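Chapter 6
Teaching by Hand: Collecting Demonstrations

In this chapter
6.1 Choosing a task the class can finish
6.2 Roles at the table
6.3 The task sheet
6.4 What makes a demonstration usable
6.5 Keeping the log
6.6 Project: Lay One Place

In Chapter 5 you wrote a program that moved an arm from one fixed point to another. The program worked as long as the block was where you said it would be. When a classmate moved the block the width of a finger, the arm closed on air. You could fix that by measuring again and changing the numbers, and for a single block that is a fair way to work. Setting a table is harder. A fork lies flat and is thin, a plate is wide and slips, and the order of the steps matters.

This chapter takes a different route. Your team will do the task with hand-held grippers while a camera records, and the recordings become the material the software learns from in Chapter 7. You will not write much code here. Most of the work is planning, repeating and checking, and teams that hurry through it usually come back to it later.

The chapter follows one student team, the Komia group, through its term project. The team had two operators and one log keeper, Tavion Whitfield. The project was called Kindulier, a name the students picked before they had settled on a task. They began in August with a plan to set a full table for four people, with glasses and folded napkins. After the first practice session they cut the plan to one place setting: a plate, a fork and a knife on a striped placemat, with a tray beside it. Section 6.1 explains how they made that choice and gives you a worksheet for making yours.
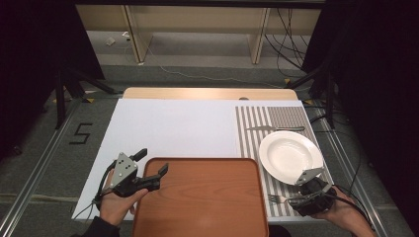 Myrtle Rosenthal
Lead author, Chapters 4 to 7
Robotics teacher and club adviser

When the fork lies along the near side of the mat, one gripper can reach its handle without passing over the plate. The Komia team wrote this into its task sheet as a rule for the right-hand operator: come in from the right, below the rim, and keep the fingers low. The knife on the far side of the plate needs a longer reach, and its approach has to be planned separately. Think about both before you decide where your own items will start.

A task sheet is a one-page description of the job. It names every item, says where each one begins and where it should end, and lists the steps in order. It also says what counts as a failed attempt. Kenji Dunleavy, one of the operators, wrote the first version for Kindulier in a single paragraph, and the other operator read it in a different way than he meant it. "Move the fork to the plate" could mean beside the plate or onto it. The second version used a drawing with the end positions marked, and it was much easier to follow.

The team made 87 recordings and threw out 16 of them. Some were dropped for plain reasons, such as a hand blocking the view of the fork or an operator stopping to ask a question. Others took more discussion. In several attempts the plate ended in the right place but had been pushed there with the side of a finger. The team decided that a push was not what it wanted the software to copy – and then had to go back and check the attempts it had already accepted. Section 6.4 shows how to settle such questions early and write the answers down.

Keep the log while you work, and do not rely on memory. For each attempt, write the attempt number, the operator, the starting layout and one word for the result. If anything changed on the table between attempts, write that too. A moved placemat is easy to forget and hard to find later in the recordings.

Before you start Section 6.1, you should be able to do the following:

Open and close your gripper fully without looking at it.
Start and stop a recording.
Name your files by the class system from Chapter 3.

Words to know: demonstration, operator, task sheet, starting layout, approach, attempt

Warm-up

Work with a partner. Put a fork on the table and write instructions for picking it up and setting it down to the left of a plate. Trade papers. Follow your partner's instructions exactly as written, doing nothing that is not on the page. Mark each line where you had to stop or guess, then rewrite those lines together. Save both versions for the worksheet in Section 6.3.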